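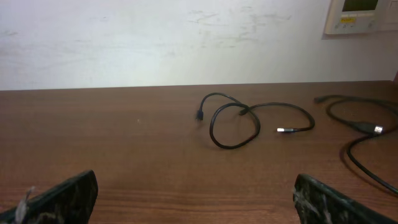

Most of the emails we have had since the last newsletter have asked the same thing, which is how to fit strength work into a day when there is no time to get to the gym. Gwion Howells has been running a short programme on this at Revolum for people who work at home or in small offices, and it has now finished its first 12 weeks. The sessions need no kit. A wooden desk with its back edge up against a plain wall, the wall a bit scuffed, will do for most of it, provided the desk is heavy enough not to slide when you lean on it. You also need a chair without wheels and enough floor to take one long step backwards.

The programme was put together after the spring survey. Members who had stopped coming were asked what had got in the way, and the most common answer was travel time. Getting from Pisance to us and back takes up most of a lunch hour before anyone has changed their shoes. Gwion's view was that a member who does ten minutes at home on four days is still training, and that we should help with that even if we don't see them.

There were 12 people in the first group. Everyone had a start-up session at Revolum, where Gwion checked how they squatted, pushed and hinged, and gave each of them a starting level. After that they worked on their own and came back once a month. Nobody was weighed or measured, and there was no food diary. Several people asked for one and were told no. The log sheet has three columns: what you did, how hard it felt out of ten, and anything that hurt.

The basic session is as follows.

Desk press-ups. Hands on the edge of the desk a little wider than your shoulders, feet back, body straight from head to heels. Lower your chest towards the edge and push away. If the desk moves, use the wall. Start with two sets of eight.

Sit to stand. Sit towards the front of the chair with your feet flat. Stand up without using your hands and sit down again to a slow count of three. The lowering is the part most people rush. Two sets of ten.

Reverse lunge. One hand resting on the desk for balance. Step back, bend both knees as far as is comfortable, and come up again. Six on each side. Anyone with sore knees can swap this for a second round of sit to stand with a higher seat.

Wall hold. Back flat against a clear bit of wall, knees bent, thighs as close to level as you can manage. Hold for twenty seconds and build up to forty-five.

Calf raises. Hands on the desk, up on to your toes, pause, down slowly. Two sets of twelve. Do them in bare feet or flat shoes.

The whole thing takes between nine and eleven minutes. Gwion suggests doing it at the same time each day you train, and says before lunch worked better for this group than after work. People who left it until the evening missed more sessions than anyone else. Leave at least one day clear after any session that you would score at eight or above.

When an exercise feels like a five or less for a whole week, make it harder. For press-ups that means a lower surface, such as a sturdy bench or the second stair. For sit to stand it means a pause just above the seat. Add one change at a time, or you won't know which of them made your legs ache.

The walking part

Alongside the strength work there was a walking target, and this is where we changed our minds halfway through. The group began with a daily figure of 4,000 steps on top of whatever they normally did. It was too much for some and no trouble at all for others, and two people told us they had been pacing the kitchen at eleven at night to reach it. We dropped the number in week five. After that the instruction was to go outside once during working hours, walk until you felt warm, and come back. Attendance at the monthly session went up after that, though we can't say whether the two are linked.

Povilas Butkienė was in the group and sent us a note about it, which we have his permission to print:

"I work from the back bedroom and I had got into the habit of not leaving the chair between nine and one. I was not very keen on exercise with numbers attached because I have been down that road with diets and it made me miserable. The log was all right because it only asked how it felt. I started at the wall for press-ups and I am now on the stairs. My back is less stiff in the mornings. I still don't like lunges."

We have had questions about standing desks. Gwion doesn't mind either way. If you have one and like it, carry on. Standing still for four hours is tiring in its own way, and a standing desk is often a poor thing to do press-ups on because the frame has some give in it. Check yours before putting any weight through it.

A few people have also asked about resistance bands. These come in at the second stage, and we keep a box of Virka bands at reception which members can borrow for a month at a time. Please bring them back with the handles still attached – three sets have come back without. Do not loop a band round a door handle, a radiator or anything fixed to the wall with small screws.

If you are pregnant, have had surgery in the last few months, or have been told to be careful with your blood pressure, speak to your GP or nurse first, and leave the wall hold out until you have had an answer. Sharp pain in a joint means stop. General tiredness in the muscle the next day is normal and should be gone within two or three days.

The next group starts at the end of June. Start-up sessions will be held in the Lo Presti room upstairs, which has a lift, and take forty minutes. Wear whatever you would normally work in, as that is what you will be wearing at home. Members pay nothing extra. Put your name on the sheet at reception or reply to this newsletter with a daytime phone number, and Gwion will ring you to fix a time.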